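The Planner That Learned to Dither

I'd been in the Flendier workshop for less than an hour when I heard a grown woman apologise to a laptop. "Sorry, sorry, my fault," she muttered, and typed something very fast. The laptop didn't answer, but a long orange line on its screen untangled itself and became a nice smooth curve. Everybody went back to their tea.

The woman was Magdalini Economou, and the orange line was a path, the route that a pair of fingers ought to take through the air to get hold of something without bumping into anything else. She has been writing the software that draws those lines for 9 years. It's called Raven, and I'd come to find out why such a clever thing had spent most of the winter unable to make up its mind.

I should say that I'm no programmer. I once broke my own website by adding a picture of a goose. But Magdalini is a patient explainer (and a fierce maker of coffee), and by lunchtime I was more or less keeping up.

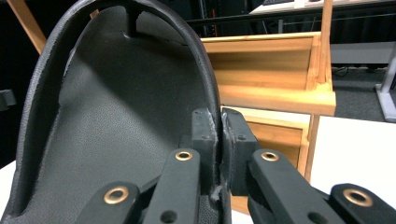
Planning a grasp is mostly a matter of throwing things away, she told me. Raven starts with a cloud of points showing where the surfaces seem to be, and it dreams up candidate grips all over it, 1,755 of them on the run she showed me. Then it starts crossing them off. Too wide for the fingers, gone. Needs the wrist to pass through a table, gone. A big curved black shell is a rotten customer for this, as there's so much grained surface and so little to hold, and what you really want is the rim, with one pad on the inside and one on the outside and the edge pinched in between. Easy for you and me! But a dark, matt surface can come out patchy in the point cloud, and a rim that's half missing looks to the software like two or three little rims that have nothing to do with each other.

That was where the dithering came in. Every time a fresh cloud arrived, Raven would score its candidates again, and the winner would hop from one bit of rim to another. The controller, a separate program called Clutis, would obediently set off for the new spot. Then it would hop back. Magdalini played me a recording of the path from one of the bad days in June and it looked like somebody trying to swat a wasp.

Her first fix was to make Raven think faster, and that made it worse, because now it could change its mind more often. Her second was a filter that smoothed the cloud over time, and it did calm things down, though it also rubbed out thin edges. She spent 41 days on that filter. She told me the number twice.

What finally worked is so simple I understood it first time. Raven now charges itself a fee for changing its mind. A new grip has to beat the old one by a decent margin before the planner will swap, and the margin grows as the fingers get closer. By the last few centimetres it will only give up on a grip if something is plainly in the way. The whole change fits on one screen of code, and I've seen it, and there's a comment in it that I'm not allowed to print.

There's a price, of course. A stubborn planner can be stubbornly wrong, and Magdalini would like it to back off and have another look when its confidence drops. That's the job for the next version, along with a tidier viewer from Zervas so that she can see the rejected grips as well as the chosen one. At the moment they're all the same shade of orange, and she reckons it's giving her headaches.

I asked if I could have a go at setting the fee myself. She let me type in a zero, and we watched the line start twitching again before she reached over, still holding her mug, and put the number back.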